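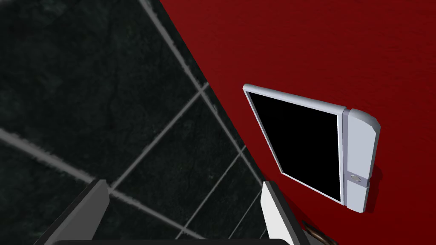

3.2 Participants and Procedure

The data were collected during the winter edition of the multinational staff exercise Gestley, held in December at the Trerance training area. Officers from 4 nations took part, and 257 of them received our questionnaire on the last day of the field phase. We obtained 121 complete answers. Incomplete forms were not used in the analysis, even when only one item was missing.

The questionnaire asked how the participants judged the exchange of orders between the land and the air component. It was written in English, the working language of the exercise, and it was tested before by two liaison officers who did not belong to the sample. After their comments we changed the wording of the items on radio discipline. The word "handover" had been understood in two ways, as a change of shift and as a transfer of command, and we replaced it by the longer terms.

In addition, interviews were made with the watch leaders of the logistics cell. Following Imrie and Beaulieu, we let the respondents first tell the course of one shift in their own words, and only then asked about delays. Notes were taken by hand, as recording was not permitted inside the command post.

Figure 2. Flow of a supply request in the exercise: battalion, brigade logistics cell, multinational coordination center, transport unit.

As Figure 2 indicates, each request passed through the coordination center before transport was assigned. The officers from smaller contingents reported more often that they contacted the transport unit directly. We return to this point in Section 4.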